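Subject: Re: [grasp-data] Proposal: extend autonomous collection through April
Date: January 3, 2023
List: grasp-data

> We have 291 hours of bin picking logged on the Cotadach cell now, and
> the success rate on the held-out set has gone up every time we retrain.
> The arm runs overnight by itself, so the data is close to free. I would
> like to keep collecting through April with the same setup, merge the
> result with the Dridby logs, and freeze a release for Biteo to train
> on. Unless someone objects I will book the cell.
>
> One more point. Labels come from the gripper width after the lift, so
> we don't need anyone to annotate. If the fingers don't close all the
> way, we call it a grasp.

I object, or at least I want to slow this down before the cell gets booked.

First, the word "free." I spent a good part of last month going through the Cotadach logs by hand, and I wouldn't call any of it free. Every stall means someone walks over, clears the fault, homes the arm and restarts the script. Those visits don't show up in the hours, but they show up in my calendar. The logger also keeps writing after a stall, so a piece of the 291 hours is an arm holding still. Has anyone subtracted that? I looked for it in the notes and couldn't find it.

Second, the labels. Gripper width tells you the fingers stopped before they met. It doesn't tell you what stopped them. I pulled 73 attempts marked as successes and watched the video for each one. I agreed with the label on 47 of them. The rest were a mix: a corner of packaging pinched and dropped on the way up, a finger jammed on the wall, a few where I couldn't say what happened and would not want a network to be told that it went well. I picked those 73 because they looked odd in the force trace, so please don't quote that as an error rate for the whole set. It is enough to make me want a proper random sample before we hand anything to Biteo.

The held-out set has the same problem, by the way. It was labeled with the same rule. If the policy learns to wedge a finger against sheet metal, the score goes up and we all congratulate ourselves.

Third, and this is the part I expect an argument on, I don't think more hours with the same setup buys us much. We swap the objects when somebody remembers to. The walls, the floor, the lighting and the camera never move. I know the plan says variety will come from merging with Dridby, but Dridby used a different gripper and a different way of measuring width, and the merge script treats the two numbers as if they meant the same thing. They don't. I raised this when Hunt was being set up and was told it would be fixed in the next version of the format. 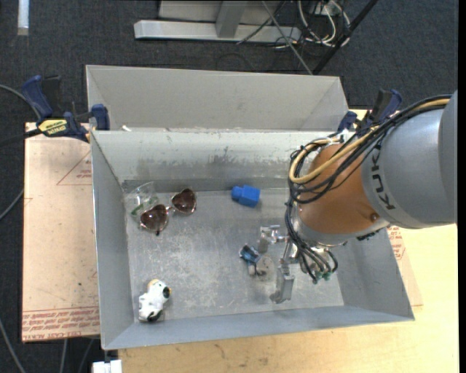
Then there is the question of what the arm does when the bin gets thin. With a lot of objects in there, a bad guess still has a fair chance of landing on something. With a handful left, most of them near a wall or in a corner, the random policy mostly grabs air, and the trained one goes back to the same spot over and over. I found one stretch where it went for the same patch of bare metal until the run timed out. All of that is in the training set, and it is weighted the same as everything else.

Thin things are bad too. Wire frames on sunglasses, clear plastic, anything the depth camera can't make up its mind about. Under the width rule a thin frame held firmly can read as closed, so we get real grasps marked as failures on top of the false successes. I have no number for this one. I only noticed it near the end and had stopped keeping a tally.

What I would support instead:

Stop for 2 weeks. Relabel a random sample by eye, with more than one person on each clip, and post the disagreements to the list before anybody averages them away.

Add a second check to the label, after the arm has moved clear of the bin. Hunt already saves a picture at that point and we throw it out.

Log the restarts. Who did it and what was wrong, one line each. A text file is fine.

Leave Dridby out of the release until the width units are sorted. If Biteo wants it anyway they can have it as a separate download with a warning on it.

If the random sample comes back clean, I will withdraw all of this and help with the overnight runs myself. I would be surprised, though. The curve in the last report is going up, yes, but it is measured with the same ruler that I am complaining about, and I'd like to see one plot made with a different one before we commit the cell until April.

I can put the list of 73 clips on the share tonight, with my notes. Some of the notes are rude. Please read them as being about the labels.

Also, the calibration file on the share is still the old one. Can whoever has write access replace it?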